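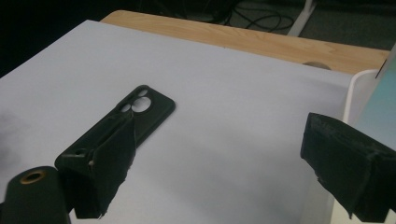 Toom hand-held gripper kit and the Ruvura sample recordings

Welcome, and thank you for taking a look! This README comes with the Toom kit, which is made and sold by Minotley, and with Ruvura, the set of sample recordings we give away alongside it. You can use the recordings without owning a kit, and plenty of people do just that while they decide whether the kit would suit them. If you only want the files, skip ahead to "Getting the recordings" and we won't be offended.

What Toom is

Toom is a two-finger gripper that you hold in your hand, with a camera that rides along on it and looks down toward the fingertips. You squeeze the grip, the fingers close, you move the thing you want moved, and the camera and the opening sensor write it all down together. Later on, those recordings can be used to teach a robot arm with the same pair of fingers to do a similar job. We like this way of working because you can carry the tool to wherever the job happens to be, and a kitchen counter or a messy desk does very nicely.

In the box you'll find the grip with both fingers fitted, the camera and its bracket, a cable (a long one, after several polite complaints about the old one), a spare set of finger coverings, a hex key and a printed setup card. You will need your own laptop. The recorder program runs on Linux and on Windows, and we're sorry to say that the Mac version still isn't ready to send out.

What is in Ruvura

Version 2 of Ruvura holds 2940 recordings, made with Toom kits just like the ones we sell. It's all tabletop work with everyday objects, mostly small and light ones: phone cases, cups, lids, pens, spoons, cloths, card boxes and so on. The tasks are grouped into 14 folders, and each folder has a short text file in it that says what the person holding the tool was asked to do. A flat phone case lying on a sheet of paper, for instance, belongs to the "thin things" folder, and that one has been the hardest for almost everybody who has written to us. Thin objects don't give the fingers much to hold, and a sheet of paper is only too happy to slide or curl while you're working on top of it. If you're new to all this, please start with "cups" and come back to "thin things" when you're feeling brave.

How each recording is laid out

Every recording has a folder of its own with these files inside:

video.mp4: the view from the gripper camera
opening.csv: how far apart the fingers are, with a time for each row
motion.csv: position and tilt of the tool
task.txt: the wording of the task as it was given
notes.txt: anything the person wanted to add (often empty, sometimes a small essay)

The times in the two CSV files start from the first image of the video. In version 1 they started from when the record button was pressed, which caused a good deal of head scratching, so if you wrote a loader for the older files you'll want to take your correction back out again.

Getting the recordings

Ruvura can be downloaded as one large archive or one folder at a time. Most people are happier with the second way. Unpack the folders side by side, copy settings.sample to settings.txt, fill in the path on the first line, and run the checker:

python check_ruvura.py --all

It will list any file that is missing or has the wrong size. On an older laptop the whole check takes nearly 7 minutes, so it's a fine moment to put the kettle on. To check a single folder, give its name in place of --all.

Making your own recordings

Set the tool down, plug it in, and wait for the light on the grip to turn steady. Close the fingers all the way, open them all the way, and press the button once. The recorder now knows the range of your gripper. Please do this again after you change the finger coverings, even if the new ones look exactly the same thickness as the old ones.

Move at a comfortable pace. Newcomers tend to go terribly slowly, as if they were defusing something, and the recordings that come out of that are longer and no more useful. If you drop the object, just carry on and pick it up again, then put the word "drop" in notes.txt so that others can find it or leave it out as they wish.

You don't need to tidy the room. Cables on the floor, a chair leg, a tray at the side of the work: all of that is part of real places, and we leave it in our own recordings too. We do ask that you keep letters, bank cards and family photos out of view if you plan to share your files with anybody.

Care of the fingers

The coverings are the part that wears. Their edges fray with use, and a bit of fraying does no harm to the grip. Change them when the hard finger underneath begins to show at the tip. Order them as part Skerkov (that was our name for the first prototype, and it stuck to the spare parts list). Wipe them with a damp cloth and let them dry flat. Please don't use glue remover, however tempting it may be, as it softens the backing.

Known problems

Shiny objects can upset the motion tracking when the tool is held very close to them. Lifting the tool a little at the start of the recording helps.

In dim rooms the video gets grainy toward the back, where the light from the table doesn't reach. We haven't found a setting that cures this without blurring the fingers.

A number of recordings in "lids" have an empty opening.csv. They're listed in skip.txt and the checker will pass over them.

The tasks lean heavily toward right-handed people. We would dearly like more left-handed recordings, and if you have some to offer, we'll gladly lend you a grip turned around the other way.

Terms

The recordings are free for study, teaching and product work, so long as you name Ruvura somewhere in what you publish. The recorder program is covered by the license file in its own folder. The kit has a two-year guarantee that covers everything except the finger coverings and the cable.

Changes

July 2018: version 2. New clock start for the CSV files, "thin things" added, misspelled task names put right.
March: small repair to the checker for Windows paths with spaces in them.

Questions, broken parts and nice surprises can all go to the support form on the Minotley site. We read every message, though in busy weeks it may take us a few days to write back.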